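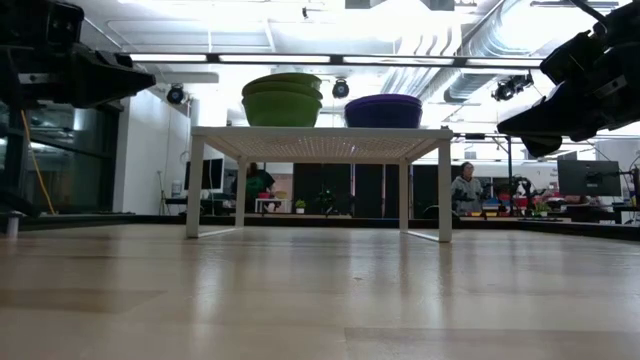

Section 9: Setting Up the Gramow Counter Shelf

Print this page | E-mail this page

The Gramow is a shelf. It stands on a counter and holds things up off the counter, and you would think that could be explained in a sentence. Our support line says otherwise.

Before you start

Wipe the counter and let it dry. Pick a spot at least 9 inches from the stove. The coating will put up with a warm kitchen but not with an open flame - we have seen the photos.

Assembly

1. Lay the top upside down on a towel. The towel is not in the box.

2. Push each leg into its corner socket until it clicks. If it doesn't click, turn the leg a half turn and try again. If it still doesn't click, you are holding it by the wrong end.

3. Fit the floor bars, one per side, front leg to rear leg. Finger tight only for now.

4. Turn the whole thing over and press down on all four corners. A slight rock at this stage is normal.

5. Tighten the bars with the small wrench in the bag marked 51. There is no bag 50. Please stop calling about bag 50.

CAUTION: Do not use a power driver. It will save you 90 seconds and cost you a shelf.

Loading

6. Put heavy items over the legs and light ones in the middle. Bowls and plates are fine. The top will carry up to 51 pounds, which is a lot of bowls.

7. Keep stacks lower than your upper cabinet doors. Open a door and check before you stack, as the bowls will not move out of the way.

NOTE: Crumbs fall through the mesh. The mesh is there so that washed dishes can drip dry, and it treats toast the same way. Lift the shelf once a week and wipe underneath.

Moving the shelf

8. Take everything off first. Yes, everything.

9. Lift by the legs. Dragging will scratch a soft wood counter, and the warranty covers the shelf, the wrench and nothing they happen to be standing on.

Spare legs are sold in pairs under part number 989. One leg is not available by itself - you will have a spare for next time.

14 comments | 3 shares

Related guides
Suvar Over-Sink Rack: Fitting the Feet
Văduva Spice Ladder: Wall Anchors and Tile
Prarkesex Pan Divider: Care and Cleaning
Gramow Counter Shelf: Adding a Second Tier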